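Does Paper Note Taking Help You Remember More? Final report, Study Skills seminar
Group: Myfanwy Vaughan, Ifor Kemeys, Joonas Kokkonen
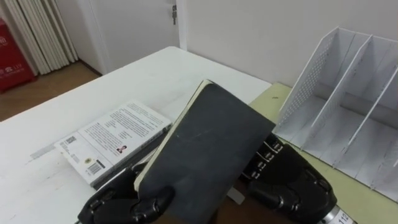 Submitted Saturday, November 26, 2016. Writeup mostly by Myfanwy, numbers by Joonas, Ifor ran the sessions.

1. What we wanted to know

Everybody in our dorm types their notes. Ifor doesn't, he fills up notebooks and swears he barely has to study after. We wanted to see if that's the notebook or just Ifor. So the question: same talk, same time, paper vs laptop, who remembers more a week later?

Our guess going in was paper wins on the "explain why" questions and laptop wins on names and dates. Typing is faster so you catch more of it. Writing by hand you have to pick.

2. What we did

Got 30 students from the Trilbridge campus, mostly first years from the intro history section (thanks to Mererid Trevor for letting us bug her class). Split them by drawing slips out of an envelope, half paper, half laptop. Phones away for both.

Talk was Cledwyn Howells on how the Wadberg canal got paid for. Picked it because we figured no one would know anything going in. Came with a script of about 1000 words and he read it straight, no slides, so both groups got exactly the same thing. Two sessions, same script, same room, paper group first.

Notes collected at the door. One week later they got them back for 6 minutes, then handed them in again and took the quiz. Half the quiz was facts (who, when, how much), half was short answers in your own words. Joonas graded with the names folded over so he didnt know which group was which. Well, mostly -- a couple people wrote "sorry my laptop died" on the top.

3. What we got

Facts: basically a tie. Laptop group a little ahead, but one or two people moving would flip it. We don't want to make anything of that.

Short answers: paper group did better. Clearer gap here. More of them could say why the second loan was a bad idea and not just that there was one. The laptop people often had the right sentence from the script almost word for word, and then couldn't say what it meant.

Also looked at the notes themselves. Typed notes much longer. Paper notes had arrows, boxes, little maps of the canal, stuff crossed out. One person drew the whole loan thing as a staircase and got full marks on that question. Nice, but it's one person.

4. Problems

Small group. Should of had more.

People didn't get to use the method they normally use. Some of the paper group said their hand hurt and they hadn't written that much since middle school.

Cledwyn read faster in the second session. We have it on tape and you can hear it. That's the laptop group, so it might of hurt them.

Six minutes for review is short, and with long typed notes you can't get thru them all. Maybe with half an hour the laptop group catches up. This is the one that bothers us most.

5. If we did it again

Want to redo it in January with the Cadwaladr hall group. Let people pick their own method, then swap for the second talk so everyone does both. Longer review time. Use a recording so the speed is the same.

Ifor says he was right. Myfanwy bought a notebook, still types in chem.

Quiz and answer key are in the appendix, script is stapled behind it.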